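Print this | E-mail this to a friend

Filed under: Fix-It Diary, Plumbing & Heating

Water heater cutting out on the upstairs shower, running log

OK, picking this back up because a couple of you asked where it stands. Quick recap for anyone new: we have a Flasau tankless heater in the utility closet, it came with the house, and since May it's been quitting partway through showers. Only upstairs. The kitchen tap runs hot all day long without a hiccup, which made me crazy, because it's the same heater!

Mon 23 September. Ran the shower with a kitchen timer going. It went cold at 11 minutes, code 152 on the little display. The manual says 152 is "flow irregular," which covers just about anything. Turned the unit off at the wall, waited, turned it back on, code gone. Ran the shower again and got the same thing, only sooner.

Next day I pulled the inlet filter. I was so sure this was it. There was a bit of grit in the mesh, maybe a pinch, and I rinsed it and put it back feeling very smug. The shower cut out before I'd gotten the shampoo out of my hair.

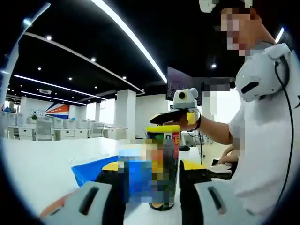 So then I called the Holport support line and got Kiyoshi Kuroda, who was great and didn't make me read the serial number three times. He had me look up the minimum flow setting in the installer menu (hold both arrows, then tap the power button, and be patient with it). Ours was fine. His next question was whether the shower head was a low-flow one. Well, yes! I put it in myself, in the spring, and never once connected the two.

His theory was that the new head keeps the flow right at the edge of what the heater needs to stay lit, and when I nudge the handle toward cold it drops under and the burner shuts off. To test it I took the head off completely and let the bare pipe run into the tub. Twenty minutes, steady hot, no code.

I still wanted the old flow back without going back to the old head, so I popped the plastic restrictor out, cleaned the scale off the screen behind it with vinegar, and put everything back except the restrictor. That's been in for a week. One cutout, on a morning when the washing machine was filling too, so I'm leaving the ticket open.

Still to do: flush the heat exchanger. A new Umuston flush kit is 100 dollars and my neighbor Mayu Morikawa has one I can borrow once she finds the second hose.

Comments (3)

dripline_dan: Same code on mine, same deal with the shower head. Check the cold side shutoff too, mine was only half open.

Marcy T.: We got quoted 1,880 for a replacement before anybody even looked at the filter. Glad I read this first.

Đoàn: How long did you soak the screen? Mine is crusted solid and an hour did nothing.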